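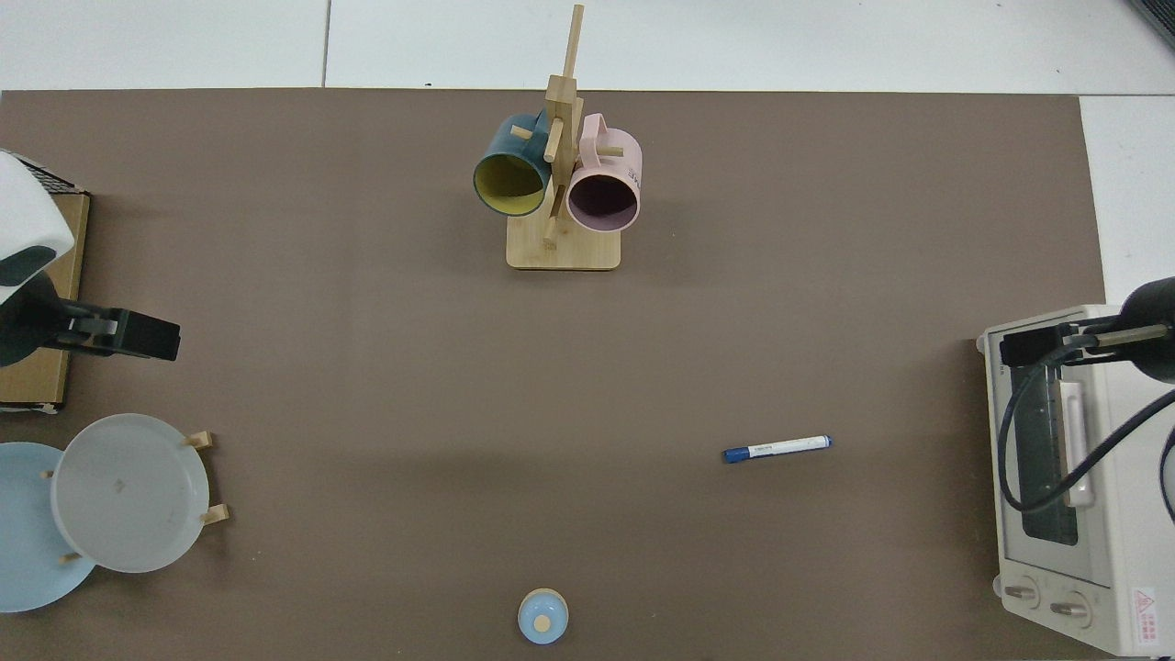
January 2019. Continued transcription of the Renaud council recordings, budget session, second sitting. The vote on the Clorkatley road estimate is now complete in draft and comes to 1,770 words. Speaker turns were checked against the attendance sheet; two interjections during the opposition leader's reply remain unassigned. Color tags for the working copy have been settled: teal for government members, as on the left-hand mug, and pale pink for the opposition, as on the other one hanging from the stand. Yellow is kept for rulings from the chair.

The recording drops out at minute 145, shortly after the member for Vosudon asked whether the supplementary sum had been placed before the House. The clerk's minutes state only "the member was answered." W. Lockwood has requested the backup audio from the Grarkus office. No reply as of this entry.

Division list: the printed sheet gives six abstentions, the roll call as heard gives five. H. Treloar listened to the passage separately and also heard five. Both figures are entered in the draft, with a note - neither is to be corrected until the signed list is received.

Style points agreed with A. Ikonen: "Mr. Speaker" retained at first use in each speech only. Applause not transcribed. Crosstalk marked in square brackets.

To do: second pass on the closing speeches; ask D. Halilović for the spelling of two village names; page numbers for the order paper.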